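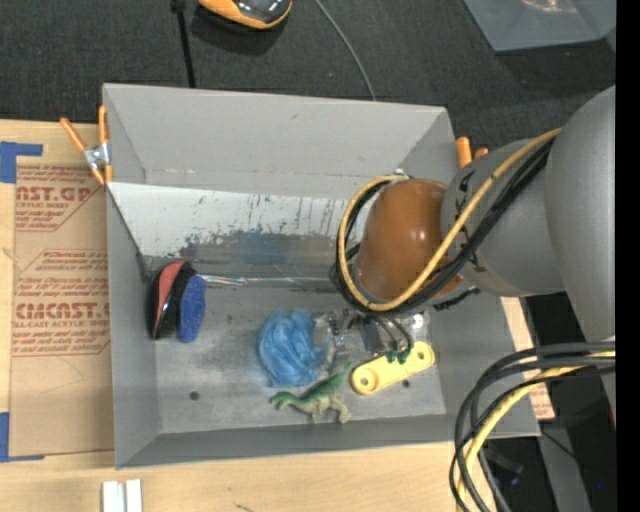
Ticket 74: scuffed panel and stray strip in the gray bin
Status: open
Product: Ornwood large bin, gray
Opened: January

So the sloped panel under the back wall of my bin is getting pretty ugly. It's covered in dark vertical scratches, and the lower part has worn into a smudgy dark gray band (a little bluish if you look at it long enough). There's also a shiny, crinkly clear strip lying all along the seam where the panel meets the floor, and I can't tell if it's part of the bin or just packaging that got in there!

What's in it right now: the yellow bar with the two holes, the long-necked dinosaur, the blue see-through bundle and some clear plastic. Nothing heavy.

Tried so far
Dish soap and warm water, 2 rounds. The smudge got lighter at one end and then I ran out of patience.
Melamine sponge for roughly 25 minutes. Scratches didn't budge.
Pulled gently on the strip. It gave a bit, so I stopped in case it's a seal.

Reply from Pandstead support, 4:10 pm
Thanks for the details! This bin ships without a seam seal, so the strip should be safe to lift out. Please skip the sponge on the panel, it dulls the finish.

My update
Okay, will empty it tonight and peel the strip. Do you sell the panel by itself? I'd rather swap that than buy a whole new bin.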